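From: Elaine Honorato
To: modader-users
Date: 14 November 2020
Subject: Re: [modader-users] grasp candidates rejected after upgrade to branch 2

On the list, the Bawa maintainer wrote:

> After moving our kitchen scenes to branch 2, the grasp filter throws
> out nearly everything on small objects. Same meshes, same Panda
> model, same Bawa config as in July. The log only says "no candidate
> above threshold". Lowering the threshold brings the candidates back,
> but then the arm closes on nothing a lot of the time.
>
> Is this the new depth noise model, or did the collision margins
> change? I would like to keep the counter scenes as they are. If the
> answer is "simplify the scene", please say which part.

Don't lower the threshold. The score is fine. What changed is the segmentation mask that feeds it.

Two things landed in branch 2 that interact badly. The first is that Modader now renders the wrist view with hard shadow maps by default, at the low resolution setting. The second is that Grollitz, which does the support-plane fit and the object masks, picks its seeds from the color image before it looks at depth. On a flat gray table you would never see a problem. On a veined or mottled surface, with the arm's own shadow on it, you get extra seeds that have no geometry under them.

I reproduced it on the marble kitchen scene with the stock Franka arm and the usual household meshes on the counter. The overview camera gives clean masks with either branch. All the damage is in the wrist camera.

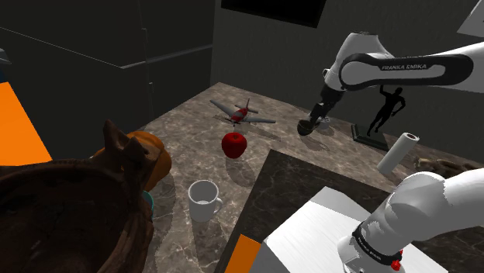
I ran 115 resets of that scene with fixed seeds on both branches and dumped every mask before filtering. Branch 2 produced 3,413 candidates in total. On 77 of the resets the top candidate was centered on a mask with no points above the support plane. Those are the ones that pass once you drop the threshold, and they would explain the closes on nothing. The real objects are still in the list, further down, with scores pulled low by masks that have bled into the neighboring shadow.

Collision margins did not change. I diffed the generated config to be sure. The depth noise model did change, but turning it off moved nothing in my runs.

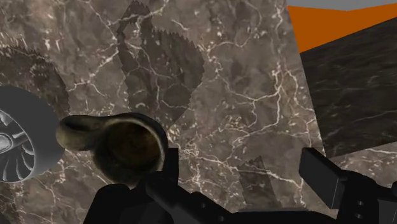 Shadow handling has to be fixed at the seed stage, before any mask exists. Once a seed is accepted, Grollitz grows it along the color edge and the depth check only trims the result. The low-resolution shadow map makes this worse. The gripper's shadow comes out with sawtooth edges, and each step in that outline is a sharp corner that the seed detector likes. Marble veins give it a second supply of corners right next to the first. Where an object sits close to a shadow, as the dark curved one does beside the turbine, the two regions can merge into one mask and the centroid lands on bare stone.

What to do for now, in order of preference:

1. Set seed_source to depth in the Grollitz section. It costs a little time per frame. This alone brought my runs back to the old behavior.

2. If you need color seeds for thin objects, raise the shadow map resolution and set the filter to soft. It removes most of the false seeds but not all of them.

3. Update the gripper self-mask. Check that it covers the fingers at your actual opening width – the shipped mask assumes fully open. It does nothing about shadows, but a stale mask adds its own junk along the bottom of the wrist view.

You can leave the counter, the objects and the lights alone.

One caution on option 1. If your plane fit is off by more than the seed height, flat objects disappear entirely and you get no warning. Turn on plane_debug for the first few resets and look at the residuals. Mituditz users should also clear the mask cache after changing seed_source. The cache key does not include it, and you will keep getting the old masks until you do.

I have a patch that makes the depth test part of seed acceptance and adds the rejected seed count to the log. It needs a test with a textured surface, and I would rather use a scene that somebody other than me has seen fail. Could you send one reset where it goes wrong, with the seed and the full config? A mask dump is enough if the scene file is too large for the list.

Elaine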